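Equipment Planning for the Door-Opening Project
Interim report, budget section
Severyn Maksymiv, 28 January 2023

1. What we were asked to do

Our group was given the job of recommending what the lab should buy so that next year's students can work on door opening with a real arm. The draft plan we inherited had already decided most of this. It listed an arm, a two-finger gripper, a wrist camera, a force sensor and a practice door with a steel stand, and it assumed all of it would be in use by the second week of the course. I was asked to check the plan against what we have learned in simulation. I came away less convinced than when I started.

2. What the simulator says about the shopping list

All of our work so far has been done in Clekitz, the simulator the department already pays for. The task is a hinged door with a lever handle, and the view we use most is the one from the wrist. The inherited plan treats the gripper as the safe part of the order. I don't think it is. A lever can be pushed down with a closed fist, a hook or a bent piece of rod, and the plan never asks whether we need fingers that open and close for this job. It also never asks how much of the camera's view the fingers take up during the approach.
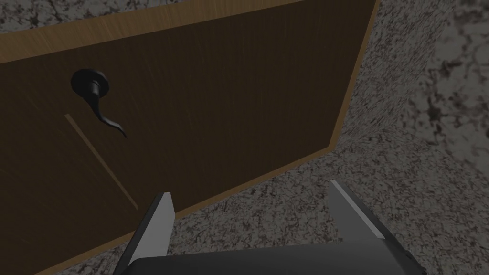 Guilan Peng thinks I am being unfair to the gripper. Her argument is that a hook opens one kind of door and then sits in a drawer, while a gripper can be used by the next three project groups, so the price should be spread over all of them. She also pointed out that round knobs exist, and that the first outside visitor to the lab will ask about them.

I accept the point about knobs. I am less sure about the next three groups, because every equipment request I have read this term makes the same promise, and the storage room is full of things bought on that basis. If the gripper is justified by future projects, those projects should be named in the request.

3. The quotes

We asked two suppliers for prices. Flidier quoted for everything as one package, with delivery in 27 weeks. Jenero quoted item by item and could deliver the arm in 6 weeks, but does not sell a force sensor that fits it. The Flidier package looks cheaper until you read the second page, where the mounting plate, the cable set and the software license for the second year are all listed as options. They are not optional if you want the arm to move.

The mounting plate alone is $1919. Virgilio Navarro has machined plates like this for the shop and says he could make one in an afternoon from stock we already have. I believe him about the afternoon. I have left the quoted price in the budget anyway until somebody has a drawing with the bolt pattern on it, and Flidier has not sent us one.

Neither quote includes spare fingertips. In simulation a bad approach costs nothing - we reset and go again. Of our last set of trial runs, 78 ended with the gripper touching something other than the handle. I can't say how many of those would have broken a real part, and the simulator was not set up to tell us. The contact settings were left at their defaults until last week. But a budget with no line for breakage is assuming the answer is none.
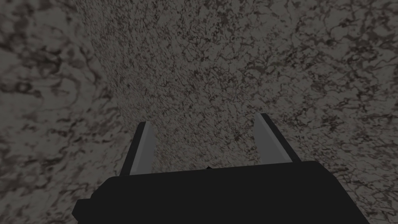 The wrist camera has the same problem on a smaller scale. Both suppliers offer one as an add-on, and both describe it in terms of resolution. Resolution has not been what held us back. What we want to know is where the camera sits relative to the fingers, how close a surface can get before the picture stops being useful, and whether a second fixed camera would do more for less money. We can test that last question in Clekitz for free, and we should do so before anyone signs.

4. Recommendation

Buy the arm only, from Jenero, and borrow a force sensor for one term if another lab will lend it. Hold the gripper and camera money until the hook test and the two-camera test have both been run in simulation. Build the practice door ourselves. Deepak Chauhan has priced the lumber and hinges, and the total is small enough to come out of the regular supplies account.

Add a line for spares. I would set it at a tenth of the arm price, which is a guess, and should be labeled as a guess in the final version.

5. Still open

Bolt pattern from Flidier.
Whether the second-year license can be dropped.
Floor space for the practice door. The corner marked on the plan has a radiator in it.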